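Sep 26, 2019

**Nalmont's new parking app promises less circling. The numbers are thin.**

Downtown Nalmont will switch off its coin meters in March and move every paid space to a phone app called Viditden, the city said Thursday. The change covers 18 blocks, from the old rail depot to the library, and the city says it will cut the time drivers spend looking for a spot.

By how much, it did not say. The release uses the word "significantly" twice and gives no figure either time.
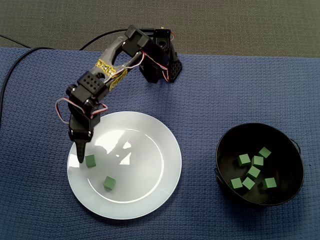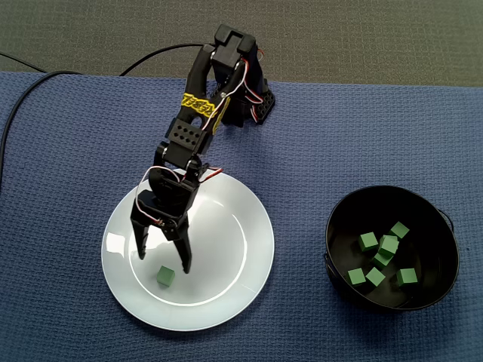
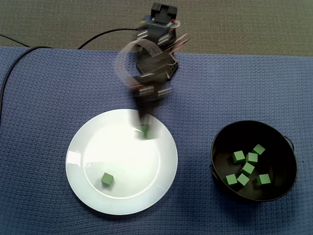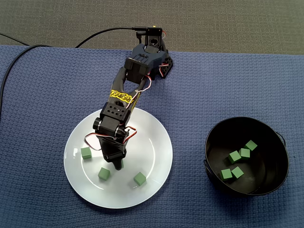 The app is made by Medness, a software firm that won the job last spring over one other bidder. Drivers will enter a plate number, pick a zone and pay by card. When time is running out the app sends a warning, and the driver can add more minutes without walking back to the car. That part sounds useful, and anyone who has run out of a dentist's office with a fistful of quarters will see the appeal.

The rest of the pitch is harder to swallow. Viditden is supposed to show open spaces on a live map, but there are no sensors in the pavement and none are planned. The map will work from payments alone. If a driver pays for an hour and leaves after ten minutes, the space will still show as taken. If a driver parks and doesn't pay, the space will show as open, with a car sitting in it. Asked about this at Thursday's briefing, the city said the map would "get smarter over time." It did not say how a map that can't see cars would learn where they are.

Then there is the fee. Each session will carry a 15-cent service charge on top of the hourly rate, and that money goes to Medness. Adding time counts as a new session, so a driver who tops up twice pays the charge three times. The hourly rate itself stays the same for the first year, a point the release makes in its opening line. The service charge turns up on page 3.

People without a smartphone will be able to pay by calling a phone line or by using one of 7 pay stations, which works out to fewer than one for every two blocks. The stations take cards only. Cash will be accepted at the D'Souza Street garage, and only there, during office hours. For someone stopping to pick up a prescription at the far end of downtown, that is a long walk to hand over a dollar.

The city says most drivers already prefer to pay by phone. It bases that on a survey that was run online, through a link posted on the city's website and social media pages. It would be a surprise if a survey like that had come out any other way. The city has not put out the full results or said how many people took part, though it says it will share "highlights" before the launch.

Shop owners on D'Souza Street have heard some of this before. An earlier plan to replace the meters with printed tickets was dropped after one winter, when the machines froze and cars went without tickets for days at a time. The city wrote off the machines and put the old meters back. This time there is less hardware to freeze – the pay stations are under cover, according to the plans – but there is also less to fall back on. The coin meters are to be pulled out and sold for scrap in the same month the app goes live. There will be no overlap beyond a single weekend.

Why the hurry? The contract gives one answer. Medness is to be paid a setup fee once the last meter is out of the ground, and the city gets a discount on that fee if the work is finished by the end of March. The discount is real money for a small town. It is also a strong reason to take out the old system before anyone knows whether the new one works.

Parking officers will check plates with a handheld reader. The city says there will be a grace period after paid time ends but has not settled on a length. Fines are not going up, at least in this round, and Sunday parking stays free.

What happens to the data is also a bit foggy. Viditden will hold plate numbers, card details and a record of where and when each car was parked. The contract says Medness may use this information "to improve its services," a phrase that could cover nearly anything. The city says no personal details will be sold. The contract, at least in the version posted online, does not say that in so many words, and a clause on how long records are kept has been left blank with a note that reads "to be confirmed."

The city will take written comments until the end of next month. They can be dropped off at the front desk or sent through the form on the city website, listed under Streets and Parking. The contract has already been signed, so it is not clear what the comments could change, apart from the length of the grace period and the color of the zone signs, both of which are still open.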